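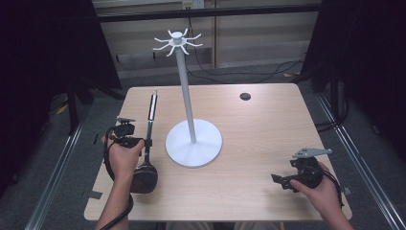
The case against having enough mugs

Every spring a new round of articles tells us to own less. The number this year seems to be 100. Own 100 things, count them, and your mind will clear. I read one of these in March, from an outfit called Osum that sells a home reset course, and the author claimed to have started with 1,951 possessions and worked her way down. I believe the second number more than the first. Anyone with a junk drawer knows you can't count what's in there. Is a box of screws one thing or 306?

I have no great love of clutter. I rented a small place in Wevville for six years and learned how fast a closet fills. What I doubt is the claim that the stuff was ever the problem, and that fixing it costs money.

Look at what the decluttering business sells. First comes the course. Then come the bins, the drawer dividers, the matching jars, the racks and stands that hold what used to sit in a cupboard with no trouble at all. My neighbor threw out half her kitchen and replaced it with objects whose job is to hold the other half. She spent 57 dollars on a set of Sasaki canisters for flour and sugar, both of which already come in a bag.

The other thing that bothers me is who gets to do this. If you can drive to the store and buy another drill whenever you need one, getting rid of your drill is easy. My parents kept jars, string and three broken lamps because money had been short and might be short again. One of those lamps got fixed with parts from the other two. The articles call that kind of keeping a fear response. In our house it was Tuesday-night common sense, and it saved us a trip to Unevgate, where the only decent hardware store was.

I'm told the real benefit is calm. Maybe so. I felt calm for most of a weekend after I cleaned out the hall closet, and then I needed the extension cord I had given away. People who write about their empty shelves tend to write a month in. I would like to hear from them after five years and a couple of moves, when they've had to buy a second stockpot.

Clean when it bugs you. Give away the coat that doesn't fit. But I'd be careful with anyone who says you own too much and has a shopping list ready, and I'm keeping the string.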